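**Anyone else collecting PC teardown demos? Week one notes**

**relu_m** wrote:

OK so I finally have the teleop rig behaving and I am having way too much fun. The goal is a policy that can work inside old desktop towers: unplug SATA, unclip the drive latch, eventually pull the whole bay. We recorded 60 demos since Monday and threw out 14 (mostly me dropping the leader arm, sorry Bláthnaid).

We're starting with data cables only. Wrist cam, one task per episode, reset by hand. 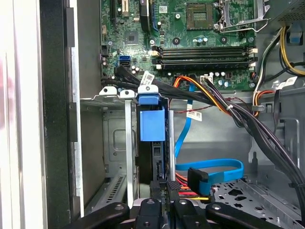 My big question is how much to vary the start pose. Right now I begin every episode with the gripper low over the drive bay and jitter it a little. The cables are the fun part! That bright blue SATA one loops right across the middle of the case with a barcode label hanging off it, and I'm a bit worried the policy will learn "go to the white label" and fall over on any cable without one. Has anybody run into that?

---

**tully_k** wrote:

Yes, and it bit us hard. Our first model at Fusteo loved stickers. Peel the labels off for half your demos, or swap in plain cables. Also move the tower! If the case never shifts on the bench, you're teaching it a memorized path.

---

**senan_ob** wrote:

> Peel the labels off for half your demos

I'd leave them on, personally. Real scrap towers come with labels all over the place and you want that mess in the data. Get more towers before you start tidying up the one you have. We went from 2 cases to 12 in August and it helped way more than anything we did to the cables.

---

**tully_k** wrote:

More cases is great if you have them. He has one. With one tower, that label is in the same spot every single time.

---

**relu_m** wrote:

One tower is correct, haha. There's a Hennessy recycling drop-off near us so I'll go begging on Saturday. I'll try Kevin's thing in the meantime, it's cheap to test.

---

**bmulcahy** wrote:

Leader arm forgiven. Relu, can we please keep the dropped ones in a separate folder? I'd like to see if the recoveries are any use for training. A couple of them were really nice saves.

---

**senan_ob** wrote:

Seconding that, keep everything! Just tag it. And do log the cable layout at reset, those power wires never go back the same way twice.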